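We use cookies to remember your preferences and to see which pages people read. By staying on this page you accept our cookies. OK / More

05/11/2024

Home from the Clernar supper at last, shoes off, a cup of mint tea going cold beside me, and I promised myself I would write it all down before I slept, so please forgive the wandering. I always wander after a tasting dinner. It's the seven glasses, even when I am good and pour half of each one into the bucket (I was good tonight, mostly!).

I have wanted to go to the spring supper up at Clernar for years and something always got in the way. One year it was the roof, another year it was my sister's wedding, and last year I simply read my email too late and all 100 seats were gone. This time I bought my ticket in March, the same morning they went on sale, and stuck the confirmation to the refrigerator with the pear magnet, and there it stayed until this afternoon, with a little tomato sauce on one corner.

The long tables were set out between the old press house and the herb beds. I had been hoping for a seat near the kitchen door, where you can smell everything a minute early, and I got one, with Angeliki Panagiotou on my left and a very quiet couple across from me who warmed up wonderfully once the bread came. And the bread! It was a dark country loaf with a crust that fought back, and with it came green olives crushed with orange peel and a saucer of oil so peppery it made Angeliki cough. She went back for more right away, and so did I.

First came a chilled pea soup with a spoonful of sheep's yogurt in the middle and a few drops of mint oil. I have made pea soup my whole grown life and have never once gotten it that green. Areti Lambrakis was cooking, and when she came out between courses to say hello I asked her how she did it, and she said ice, more ice than you think is decent, and that the pods go into the stock. I have written PODS on the back of my menu in very large letters so I can't forget.

They poured the Flokumitz white with it, the one from the upper field that they say sits at 900 meters. I am not sure I can taste a mountain in a glass, but it was sharp and clean and a little salty, and it made me want the soup and then the soup made me want the wine, and round we went. Makis Karras did the talking for the wines. He has a lovely way of standing up, saying two sentences, and sitting down again, which I wish more people at these dinners would learn. I once sat through a forty-minute speech on limestone while my fish went cold and I have never gotten over it.

After that was grilled octopus on yellow split peas, and I'm afraid I thought the octopus a touch chewy, though the peas underneath were like silk and I would have eaten a whole bowl. Then a pause, a long one, with the light going pink behind the press house and somebody's little boy asleep across two chairs with a napkin for a blanket. I walked over to the herb beds with my glass and rubbed everything between my fingers, the way my mother did, until my hand smelled like a whole Sunday lunch.

The lamb came on big platters to share, cooked with lemon leaves and small potatoes, and the Vlachopoulos red came with it. Oh, that red. I wrote "plums, tea, old books" and then underlined it, and then I wrote "buy six," and then I saw the price and crossed out the six and put a two. It will be two for Christmas, then, if I can hide them from myself.

I have to be fair and put down the things that didn't go so well too, or what is a diary for? The parking was a muddle. There was one line for the restrooms and it was a slow one. And dessert came out so late that the bus people had to leave before it, poor things, which seemed a real shame when the ticket cost what it did. I'd have started the whole evening earlier and kept the break shorter, pink light or no pink light.

But dessert! A walnut cake soaked in syrup, with thick cream and a thimble of the Flirketti sweet wine, which tasted of apricots and a bit of burnt sugar. I had the thimble, and then I had Angeliki's thimble, as she was driving. I told her I owed her a breakfast and she has already picked the place. 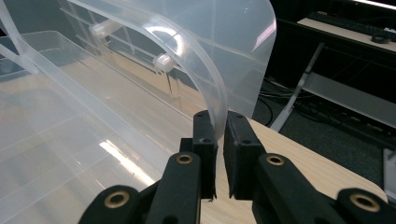
Themis Kyriakidis wrote to me when I had barely gotten my coat off, and I'm copying it in so I have both sides: You are too kind about the octopus, it was rubber at our end, but you are wrong about the red. Too much oak for that lamb. The white could have gone straight through the meal and I would have been happier. Also they should never have let the bus go before the cake.

Well, we have never once agreed on oak, and I don't expect we'll start now. I wrote back that he could send me any red he couldn't finish. He hasn't answered.

I keep thinking about the soup. There are peas at the market now and I have mint coming up by the back step faster than I can use it, so I believe I'll try it this week, pods and all, with every ice tray we own. If it comes out gray again I'll serve it in the blue bowls and keep the lights low. I should also find that oil. Iraklis Makris told me the shop in town carries it, in the small cans on the bottom shelf, and that they run out fast once the summer visitors come.

The tea is stone cold now. Bed, and a big glass of water first, and I must remember to call Angeliki about breakfast.

7 comments
40 shares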